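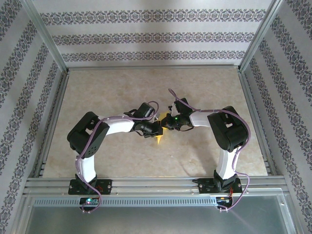 Figure 1. Two tabletop arms with a small yellow object between their grippers.

Unit 2 Handout: Can Machines Do Our Chores Yet?
Robots in Everyday Work, February readings

Welcome back, everyone! Last time we talked about the big machines that weld and paint, and several of you stayed afterward to ask the question that I suspect brought most of you to this class in the first place: when does one of these things come home and fold the towels? I promised a proper reply, so please bear with me, because I get a little wordy on this subject.

Let me start with the short version. Some chores, in some rooms, some of the time. A machine can do a surprising amount if you let it work at one table, with things laid out more or less where it expects them. Carry the same machine into your kitchen and you may have a long afternoon ahead of you.

Why two arms?

Think about opening a jar, or buttoning a shirt, or holding a bag open while you drop the onions in. One hand steadies and the other hand works, and most of us swap the two jobs back and forth without noticing. A pair of arms gives a machine the same chance, but it also means that both have to agree on where they are, so that they meet at the object and don't bump into each other on the way. 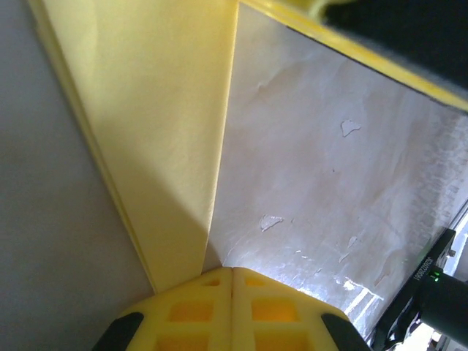

Then there is the matter of touch, which I think we all undervalue until our fingers go numb in the cold. You can find the end of a roll of tape with your eyes shut. A camera has to find it by looking, and it has to cope with glare and shadow and with its own fingers getting in the way of the view. Many of the failures in your reading packet begin right there, before anything has been picked up at all.

The Ratholm exercise

For our case study we'll use the Ratholm task list, which sorts 1,331 small jobs by how much handling they take. Please read the first two sections before we meet. You'll see that "wipe the counter" sits fairly low on the list and "put away the groceries" sits very high, and I'd like you to come ready to argue with at least one placement. (I have my own quarrel with where they put making a bed, but I'll save it!)

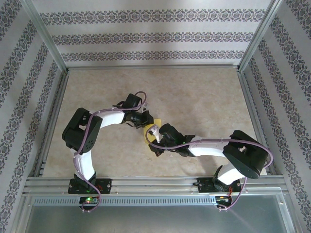
Flat things deserve a section of their own. A cup gives you a handle and a rim, and a box gives you corners, but a napkin or an envelope lying on a table offers a gripper very little to take hold of. People slide a fingernail under the edge, or drag the thing to the end of the table and let it hang over. Look at the yellow square between the two arms, flat on the marble pattern with one gripper partly over it, and ask yourself what you would do next if you had no fingernails. Write down two ways of getting it up. We'll compare them in class, and I expect some good ones from those of you who have worked a packing line.

Home and shop floor

On the shop floor, the usual trick is to change the room to suit the machine. Our second reading, from the Cuautle workshop, describes trays cut to shape so that every part sits the same way up. It's a lovely piece of plain, practical thinking, and I hope you enjoy it as much as I did. At home we would hardly stand for it. Who wants a tray for every sock?

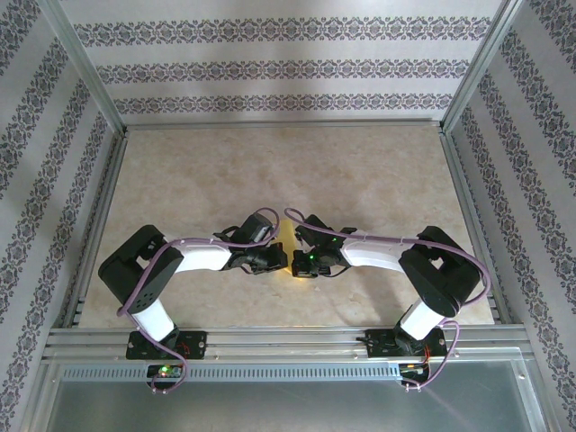
So when you read that a robot "can" do a chore, I'd like you to get into the habit of asking where, how often, and with how much help. The room matters a great deal. These two arms are fixed to a rail at the near edge of the work surface, and whatever they handle has to be within reach of that rail, while laundry tends to start on the bedroom floor and finish in a closet. Reach is only part of it, of course, and the Vutthorpe chapter goes on to stairs, pets and lighting in more detail than I can give you in this handout.

For next time

Keep a chore diary for one evening. Pick a single job, such as loading the dishwasher, and write down every separate movement your hands make, including the small ones. Mark the places where you used both hands, and the places where you felt for something without looking.

Bring the diary along with your notes on Ratholm. The Gondau reading is optional, though it does have a very good passage on spoons.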